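Sun 25 January

Day four with the Duma kit and I'm writing this standing up, train in forty min, so quick.

Good stuff first. Trigger is lighter than I thought it would be. Box to first grab was under an hour, most of that hunting for the charger. The little Vornau app found the handle right away and hasn't dropped it since Friday's update. Before the update, don't ask.

Price. Bjarke sent the new quote last night: 2,269 for the handheld alone, 2,837 with the second set of pads, the case and a year of the upload service. My whole budget is 2,000. Told him so in July, told him again on Thursday. He says Yorath paid the full amount and were happy. Well Yorath has an accounts department. I have me and a kitchen table.

Did laundry and bedding again this morning. Soft stuff is where the last kit (the Jondero one, rest in peace) fell apart, so that's what I care about. Anybody can pick up a mug. Socks, pillowcases, hoods, anything with a drawstring, that's the job. If it can't do socks I send it back, simple as that.

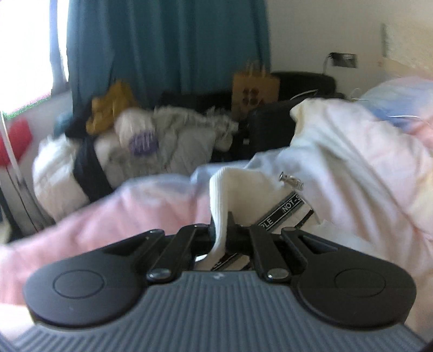 Rule I set myself: no helping with the left hand. Broke it twice before ten o'clock. Marked both as bad takes in the app, which takes four taps and a confirm screen. Four! Wrote to support about it. Nikola wrote back in ten minutes, on a weekend, and said they're looking at a single button for it. Nice of her. Not holding my breath.

Total so far 827 takes, going by the app. I'd guess about a fifth get tossed when I look them over, mostly me being sloppy and grabbing too fast. Slow is better. Slow is also boring and my wrist starts in after twenty minutes. Need to try the strap tomorrow, the one still in its plastic. Also try sitting down.

Things I don't like, so I remember them for the call:

- manual is 60% safety warnings and the rest is for the older handle
- upload only starts when the app is open on the screen. phone has to just lie there
- no spare screws in the box, at this price
- fan noise?? or maybe that's the laptop. check
- the fold scoring. it gave me a "clean" on a towel that looked like a dead fish

Things I do like: the grip itself. I keep trying to find fault with it and mostly can't. Thin cotton, fine. Thick hem, fine. Bunched up duvet cover took me a few goes but I think that was my angle and not the jaws. Jondero would have beeped and quit.

Mom called in the middle of it, wanted to know if the robot does the laundry now. Told her no Mom, I do the laundry holding a thing, and some day a robot copies it. Long silence. Then she asked was I eating.

So, keep or return. Return window closes Wednesday, they want it back in the orignal box with the foam. Found the box. Foam is somewhere in the hall I think. Leaning keep, handheld only, IF Bjarke comes down to 2,000 flat and throws in three months of upload. He'll say he can't. Then he'll call back, he did the same over the demo unit. If he doesn't I'm honestly not sure. Could split one with the guys upstairs but then who has it on weekends.

For tomorrow: strap, towels again, fitted sheet (ugh), reply to Nikola about teh button, get the quote in writing with the shipping on it. Charge both batteries TONIGHT not in the morning.

Shoes. Keys. Going.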